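Mendura Residents' Handbook
Care of the Shared Sitting Room
Revised 13/08/2019

This page sets out the recommended routine for the sitting room on each floor. It applies to all residents and should be read together with the page on kitchens. Questions may be addressed to Kalliopi Galanis at the house office.

Order of work

Begin with the seating, continue with the tables and leave the floor until last. Crumbs and dust brushed from a cushion will fall on the carpet, and a carpet cleaned first will have to be cleaned again.

Leather seating

Dust the leather weekly with a dry, soft cloth. Where the surface is ribbed or buttoned, use the small brush attachment of the vacuum cleaner on its lowest setting and follow the line of the stitching. Marks should be wiped with a cloth wrung out in lukewarm water and then dried at once. Washing-up liquid, furniture polish and baby wipes must not be used. Throw cushions should be shaken out of doors and returned with the seam downwards.

Armchairs and blankets

Blankets are to be folded in three lengthways and laid over the back of the chair. A blanket left in a heap holds crumbs and will crease – it also tends to hide spectacles, keys and remote controls. Please feel down the sides of each seat before vacuuming.

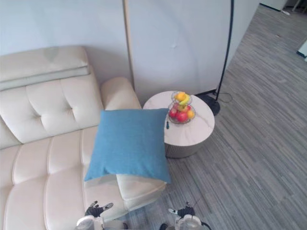
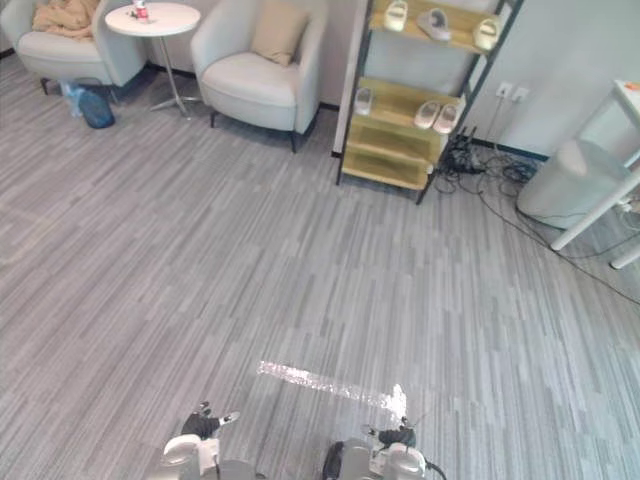 Side tables

Clear the table top completely before wiping it. Drinks cans and bottles should be taken to the kitchen at the end of the evening, and pens and other small articles returned to the drawer. Marble and marble-effect tops are to be treated alike: warm water, a few drops of mild soap, and a dry cloth to finish. Vinegar and lemon juice will dull real marble and are not permitted on either. Fluted bases collect dust in the grooves and are best cleaned with a dry paintbrush, working from top to bottom.

Fruit

Fruit may be kept in the sitting room provided that it is looked over every second day. Bananas ripen other fruit quickly and should have a tier or a hook of their own where possible. Wire baskets are to be emptied and washed once a month, and dried thoroughly at the joints.

Carpet

Vacuum slowly in the direction of the stripe, then once across it. Move light tables by the stem, never by the top. Bags of rubbish or recycling should be tied and carried down the same day.

Slippers and open shelving

Slippers are to be stored in pairs on the rack. Heavier items belong on the lower shelves.

Repairs are handled by Henrik Reuter on extension 37.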